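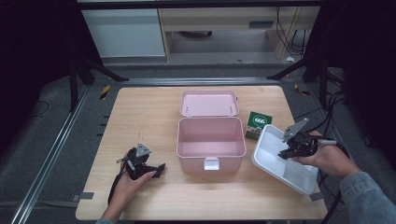 Unit 9: Storing Medicines and First Aid Supplies in the Home
Community Health Certificate, Flasstead College
Handout prepared by Zulkifli Setiawan

Purpose of this unit

Students who support people in their own homes will often be asked where medicines should be kept. This handout sets out the general principles taught on the course. It does not replace the leaflet supplied with a medicine or the advice of a pharmacist.

1. Choosing a place

Most tablets and capsules should be kept somewhere cool, dry and dark. Bathrooms and kitchens are common choices and usually poor ones: steam and changes in temperature may shorten the life of a product well before the printed date. A high cupboard in a bedroom or hallway is generally preferred. Where children live in or visit the home, the cupboard should lock.

A closed box is suitable for first aid items provided that every adult in the household knows where it is. Dressings should stay in their sealed wrappers until needed.

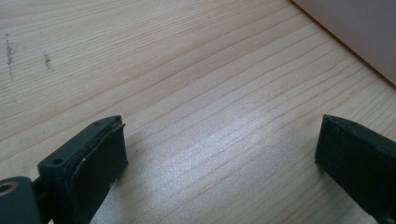

2. Original packaging

Medicines should remain in the packaging in which they were supplied. The carton carries the name, strength, batch number and expiry date, and the leaflet should be kept inside it. Loose strips of tablets with the end cut away are a frequent source of error, as the date is often printed there.

Weekly pill organisers are useful for some people, but certain medicines must not be moved into them. Students should refer the person to a pharmacist before one is filled.

3. Expiry and disposal

Supplies should be checked twice a year; the course suggests April and October. "Use before" a given month means that the product should not be used once that month begins. "Expiry" followed by a month means that it may be used until the last day of that month. Some eye drops and liquid medicines have a much shorter life once opened, and the date of opening should be written on the label.

Unwanted medicines should be returned to a pharmacy. They must not be put down the sink or in household waste. 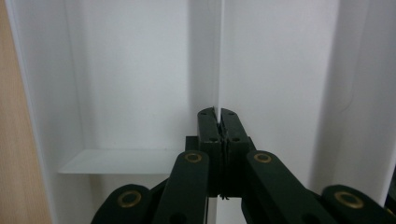 Reading time for this handout: 9 minutes

4. Preparation for the seminar

Students should read the Bitar household case study in the course pack and write a response of 400 words. The response should identify the storage problems in the case and state who should be consulted about each. Work is to be handed to Markos Tsolakis at the start of the seminar, which takes place in Room 32.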